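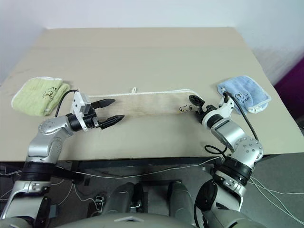

**Figure 6.** Three small towels on a table: light green, beige and light blue.

### 4.2 Colour and the lifespan of household linen

Respondents in Kitdale were asked which towels they kept for guests and which they had demoted to the dog. Of the 231 households that returned the diary, most claimed to have no system. Their diaries then described one in detail, often with penalties.

Colour did much of the work. Pale green and pale blue towels (Figure 6) stayed in the bathroom longest. Beige fared worse in Prorkwood, where several respondents called it "already old" on the day of purchase. We had budgeted for 1,000 diaries and a more dignified vocabulary.

The Pfister wear scale, which we adopted in June over the objections of one author, runs from 0 to 50 and treats fading and fraying as equal offences. Households did not. A frayed border was forgiven for years, while a faded one was in the garage by winter. Embroidery complicated matters further, as towels with a cartoon on them were seldom thrown out by anyone who had been a child in the house.

We return to the garage in Section 5, where the Wamer sample behaves even less sensibly.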